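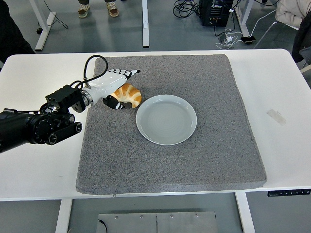 The Year I Tried to Make Croissants

I should say up front that I can cook. I can do a roast, I can do a pie crust that people ask for seconds of, and I once made a wedding cake for a cousin who is still married. So when the bakery on our block closed in June and took the only decent croissant in Stollport with it, I thought, well, how hard can it be. Flour, butter, milk, yeast, a rolling pin. I own a rolling pin.

It took me 11 batches to get one I would hand to a guest.

The trouble is the butter. Everything else in a croissant is bread, and bread is forgiving. You can ignore bread for an hour and it will be pleased to see you. Butter wants to be cold enough to stay in a sheet and soft enough to bend, and the window between those two states, in my kitchen in summer, is about as long as a commercial break. Too cold and it cracks under the pin, and you end up with dough that has gravel in it. Too warm and it soaks into the flour, and what comes out of the oven is a brioche with a bad attitude.

Batch one was the brioche. Batch two was the gravel. Batch three I don't want to discuss, except to say that the smoke alarm in the upstairs hall works.

By batch four I had started reading. There is an enormous amount written about laminated dough, and most of it is by people with marble counters. One recipe told me to chill the room. Another, from a spiral-bound cookbook I got at a church sale, had the whole thing done in a single afternoon with margarine, and I respect that woman's confidence, whoever she was.

Then I started buying things, which is what I do when I'm losing. I bought a long French pin with no handles. I bought a Hofstetter scale that goes down to fractions of a gram, a level of accuracy I have never needed for anything and now use for coffee. I bought Jurnier butter, the kind in the gold paper, which costs what a small lamp costs. My husband asked whether we were going to eat the croissants or insure them.

The expensive butter did help, I hate to report. It has less water in it and it bends better straight from the fridge. But I've since made perfectly good ones with store brand, once I knew what I was doing, so I'd say learn on the cheap stuff and cry less.

What I Do Now

Dough the night before. Mix it, knead it just until it stops looking like a mistake, flatten it into a rectangle and put it in the fridge. Flattening it matters. A ball of cold dough takes forever to roll out and by the time you've won, you're warm and so is it.

In the morning, beat the butter flat between two sheets of parchment. I mean beat. This is the best part of the job and I recommend saving up a grudge for it. You want it the same firmness as the dough. Press each one with a thumb, and if they feel alike, go.

Fold the dough over the butter, roll it out long, fold it in thirds like a letter. Back in the fridge for half an hour. Do that two more times. If at any point the butter starts to show through in greasy patches, stop, put the whole thing away and go do something else. I spent most of batches five through eight pushing on when I should have stopped, because I am a person who finishes the row before putting the knitting down.

Cut tall, skinny triangles, roll them up from the wide end, tuck the tip underneath. Then let them rise, and here was my second big mistake: I was putting them somewhere warm. Every bread book I own says somewhere warm. With these, somewhere warm means a puddle of butter on the tray and a house that smells wonderful for no good reason. Room temperature, 2 hours, longer if the kitchen is cool. They're ready when they wobble if you shake the pan.

Egg wash, hot oven, don't open the door. You will want to open the door.

What It Costs

I did the sums once and then put the paper in the recycling. The croissants from Furketti, the new place out by the highway, are fine. A bit pale, a bit sweet, and you have to drive, but fine. With what I've spent on butter and equipment I could have had one every weekend for a good long while, plus gas, plus a parking ticket or two.

On the other hand, batch eleven. I cut it open at the counter, standing up, and there were the little chambers, the honeycomb you see in magazines, and it shattered all down my sweater. I ate two and didn't tell anyone there were any until after lunch.

A reader wrote in to ask if you can freeze them. Yes, after shaping and before the rise. Lay them on a tray until they're hard, then bag them. Take out what you want before bed, leave them covered on the counter, and bake them when you get up. They come out a little less tall. I've had no complaints, although the only person who might complain has been told where the highway is.

Next month I'm supposed to be doing puff pastry for a neighbor's party -- 2,000 layers, if I believe the book, or 1,000 if I skip the last fold. I will be skipping the last fold.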